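**Going to my first Ukrainian wedding in July, what do I need to know??**

**pilkapots** wrote:

So excited I can barely type! My coworker Anqi Deng is marrying into the Stetsiuk family and we're all invited, 70 guests, a four hour drive for us. I've read about the bread and salt, the towel they stand on, and somebody stealing the bride's shoe. Do guests pay to get the shoe back or is that only the groom's side? And is cash in an envelope fine? There's no registry.

**marrow_lane** wrote:

Oh you are going to have the BEST time. Cash is fine, it's what everyone gives. Nice card, names on it, done. At my cousin's the shoe went missing twice and the groomsmen had to dance for it. Guests just yell.

Eat slowly. I mean it. We had 25 dishes on the table before the hot food even came out, and I filled up on the potato salad like a fool. 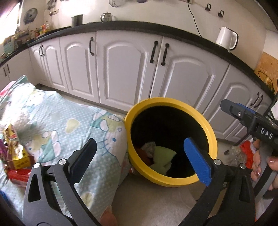 Also bring flat shoes for later. The dancing starts early and the aunts will pull you in whether you know the steps or not (I didn't, still loved every second).

**Tovah42** wrote:

Going to disagree on the envelope. In my husband's family you hand it over in person with a few words, a real toast if you can manage one. Leaving it in a box by the door would be a bit cold.

**marrow_lane** wrote:

Depends on the family! Ours had a box with a slot in it and a line of people out to the coats. But sure, ask.

**Tovah42** wrote:

Fair, and mine are from a village near the mountains so they do everything the long way. One thing I won't budge on: if you bring flowers, make it an odd number. Even numbers are for funerals.

**pilkapots** wrote:

I had a dozen roses in my cart!! Changing it to eleven right now. I asked Anqi about the envelope and she says his grandmother collects them herself, at the table, so I guess I'm writing a toast. Is two lines enough?

**gus_in_ohio** wrote:

Two lines is great. Learn "Hirko!" too. When people start shouting it the couple has to kiss, and you'll want to be loud.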